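# Letting the arm pick the wrong thing on purpose

I've been promising a write-up of the grasping work since May, and a few of you have been nagging me (Catinca, I see your emails), so I'm finally sitting down with a pot of coffee to do it.

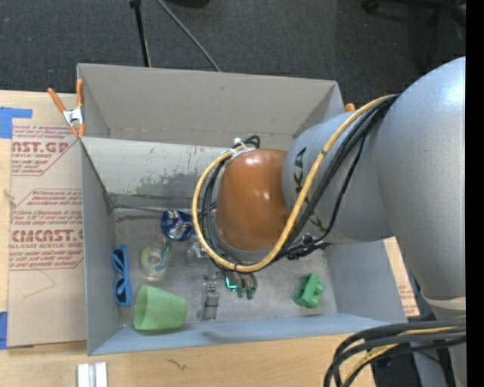
The short version is that we spent most of the spring trying to make our picking policy more confident, and the biggest jump we got came from making it less sure of itself. I know how that sounds. Let me back up a bit.

Our setup – we call the whole thing Wavier, don't ask, it was late and the whiteboard was nearly full – learns to pick by trying. It looks at a pile of stuff, scores a bunch of possible grasps, goes for the best one and writes down whether it got anything. Every night we retrain on what it wrote down. Pretty standard.

The trouble is that a policy like that gets lazy! Once it figures out that chunky toy blocks are easy, it goes for the block every single time. You come back from lunch with a giant log full of beautiful successful grasps, and nearly all of them are the same grasp. Meanwhile sunglasses, clear plastic, anything shiny and crinkly, all of that hardly shows up in the data, so the model never learns it, so it keeps avoiding it. Round and round.

Catinca Barbu, who used to work on the Sirkach sorting project and has seen this exact mess before, suggested we train 2 copies of the scoring network from different starting points and look at where they disagree. If both say a grasp is good, fine, whatever, we already know that. If one loves it and the other hates it, that's the one to try. So for part of each run the arm goes after the grasps the networks argue about, and the rest of the time it behaves normally.

I was grumpy about this for a good week. The success rate during collection dropped like a rock, and it is really not fun watching an arm fumble a piece of clear plastic over and over while you eat a sandwich. But then we ran the normal test, with the arguing switched off, on a set of 17 objects it had never trained on. Picks went up by 20 percentage points compared with the old recipe, with the same number of attempts in training. I made us run it again with a fresh seed and it held up.

Most of the gain is on see-through and reflective things. Soft stuff barely moved, and I don't have a good story for that yet. My guess is that both networks are wrong about soft things in the same way, so they never get around to disagreeing, but it's only a guess.

One practical note if you want to try it: don't start the disagreement picks from day one. Early on the networks disagree about everything, including bare floor and the bin walls, and you'll burn a whole afternoon on nonsense. We let it run the plain way first and then phased the new picks in slowly. We also cap how often it can retry the same spot, which we learned to do after one very long evening with a cup.

The code needs a serious cleanup before I show it to anyone. Pană, our logging tool, is tangled up in all of it, and half the settings are named after snacks. Once that's sorted I'll post it along with the test logs. I'm giving a short talk on this at the Parkamholm meetup too, so come say hi if you're nearby, and bring questions about the soft objects because I'd love some ideas.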